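NOTICE OF CONTENTS

The apartment at 13 Skundside Terrace was assigned to the Office of Household Settlement in February, following the death of its tenant. The Office appointed Vasanthi Kaimal as recorder. Her instructions were the standard ones: to enter each article in the schedule, to assign it a value, and to leave the rooms in a condition suitable for return to the landlord, the Orberg Housing Trust.

The tenant had been a Mr. Lalit Bhardwaj, retired from the ferry offices at Jindholm. He had left no will. He had left, in the drawer of the kitchen table, a letter addressed to "the person who is sent," and Ms. Kaimal, who was that person, read it standing up with her coat still on.

"You will be required to put a figure on everything," the letter began. "I did similar work for many years and I do not object to it. I ask only that the shelf in the front room be done last, and that it be done in the light of the afternoon."

The regulations made no provision for such a request. They did not forbid it either. Ms. Kaimal placed the letter in the file under Correspondence and began with the bedroom.

The bed was entered at 700. The wardrobe, which had been made by the Montoya workshop and had a label to that effect inside the door, was entered at 2900, by a wide margin the highest figure in the schedule. Winter coats, a radio, a set of soup bowls and a ladder followed. By noon the kitchen was complete. She ate her lunch at the table and did not write anything down while she ate, as recorders were entitled to a pause of half an hour.

At 2 in the afternoon she went into the front room.

The shelf was a gray one with a wood grain, and the backs of its cubbies had been painted a deep red. A rust-brown cloth had been folded and hung over the edge of the top, toward the far end. Ms. Kaimal had seen many shelves in the course of her duties. It was her practice to record the furniture first and the contents second, and she wrote "Shelf unit, one, painted in part" and stopped there with her pen on the paper, looking at the red. 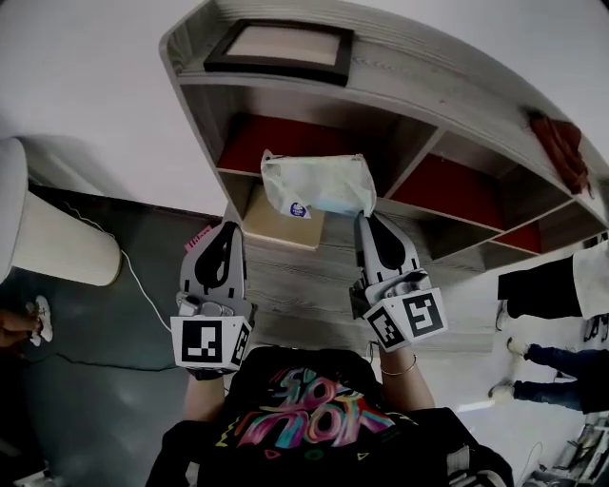 The sun had come around the side of the building. It entered by the only window, low and at a slant, and for a time it reached to the very back of the cubbies. The red grew warm and deep, and the room, which had seemed to her a cold one, took its color. She understood then why the tenant had specified the hour. She noted the time in the margin, although the form did not call for it.

The contents presented more difficulty. On the top lay a black picture frame, with a pale beige interior where a face might have been expected. A box of light tan cardboard stood below. There was also a plastic bag, crumpled and cloudy, holding something pale blue and white. The schedule allowed for articles of value, articles of no value, and articles unidentified. The third category required a further visit and a second signature.

She went back to the kitchen and read the remainder of the letter.

"The frame was bought for a picture that I did not get around to choosing," Mr. Bhardwaj had written. "I had thought there would be one I preferred to the others. The bag is wool. It was purchased for a blanket, for a child expected in the family at Jindholm, who is now, I believe, studying law. I do not knit. I intended to learn. You may find that these items have no value, and if so I ask you to enter them in that way and not to spare me."

There was one further line, at the foot of the page. "The red I painted myself, and I am satisfied with it."

Ms. Kaimal returned to the front room and completed the schedule. She entered the frame as "Picture frame, black, in use." She entered the wool as "Wool, for a blanket, work pending." Both descriptions were later queried by the Office, which asked by whom the frame was being used and when the work was expected to be finished. She replied in writing that the entries were correct as of the afternoon of the visit, and the query was closed.

The wardrobe was sold, and the bed, and the ladder. The shelf was found to have no buyer. Under the rules then in force, an unsold article could be released to a member of staff on payment of the carriage - a modest sum, which was deducted from her salary in the following month.

It stands now in her own front room, against the wall that faces west. The wool is in one of the cubbies. On certain evenings she closes the file she has brought home from the Office, takes down a borrowed book of patterns, and reads again the page on casting on.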